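Visit notes - Truvoveck open day, Plulham site

Typing this up on the train so excuse the state of it. Went in place of my boss, who has the budget but not the patience. Got there late, parking at Plulham is a joke, missed the coffee and the first half of the welcome talk.

What they're selling: the Ollura kit. Two-finger gripper, wrist camera, and a simulator that comes with it. You build your station in the simulator first, run the gripper in there until you're happy, then buy the hardware. Or don't buy it. They were pretty relaxed about that, more than I expected from a sales day.

Jintana Ratanaporn ran our group. Knows her stuff, talks fast, doesn't read off slides. She put the simulator up on the big screen and let us shout out things to change. Somebody wanted the bench higher. Done in a few seconds. Somebody else wanted it to crash the gripper into the bench and she did that too, got a red warning and a log entry, no drama.

Main thing I wanted to see was the wrist view, as that's what our guys would be looking at all day. She switched over to it and let it sit for a bit while she took questions.

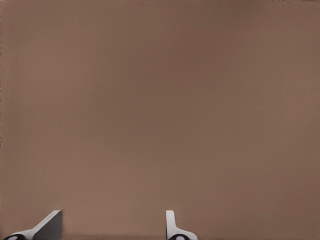
Asked her about starting positions. Default is fingers open, and you can save your own per job. Good. Our parts are all different widths and I don't want an operator setting that up by hand every shift. Saved jobs go in a plain list, you can name them whatever you like, and you can lock them with a password.

Then asked how close the simulated lighting is to a real shop. Straight answer - not very, out of the box. It's soft and even by default and you have to add your own lamps and glare. She said most people skip that step and then complain later. We have that awful window on the west side so we would need to do it properly. Put it on the list.

Price. Simulator license is 620 a year per seat. The finger sets are 122 each and they want you to keep a spare. Setup visit is 700 flat, travel included, one day on site. Arm not included, you bring your own, and they have a list of the ones they support. Ours is on it but the older controler might need an update. She's checking.

Lunch was wraps. Fine. Sat with two people from Lahtinen who have had the kit since March. They like it. Their gripes were the manual (thin) and the support line, which closes at four. They said the simulator saved them one bad fixture design, which they would otherwise have had machined. Didn't get a number out of them.

Afternoon was the hands-on bit. Didnt get as long as I wanted, big line for the one free laptop. Managed to move the gripper around and save a job. Took me a few tries to find the camera switch, it's under View and then under Tool, no idea why. Jogging is nice and smooth. Undo works on everything except deleting a job, so watch that.

Didn't see: anything with oily parts, anything running for a full shift. Asked on both, they offered a trial loan.

To do
- send Jintana our part drawings
- find out what controller version we're on
- ask for 2 trial seats, not one
- measure the bench, properly this time

I'd say yes to the trial. Not ready to say yes to the setup visit until the controller question is answered. Next open day is in the spring if anyone else wants to go, get there early for parking.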